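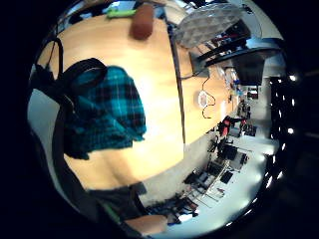

Chapter 5
Cloth on the Table: Folding and Putting Away

Most of us fold the way somebody at home once showed us, and we never give it another thought until a drawer refuses to close! In this chapter we'll slow down and start with a plaid cloth, a friendly thing to learn on – the checks give you ready-made lines to follow.

Clear a space on a wooden table, wide enough for both forearms, and push the cups and bottles well back.
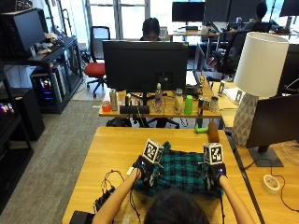
Take hold with both hands, let the crumpled middle loosen, and smooth outward along the checks. Give yourself 15 minutes the first time, and please don't hurry. Exercise 2 repeats the same fold with a bath towel.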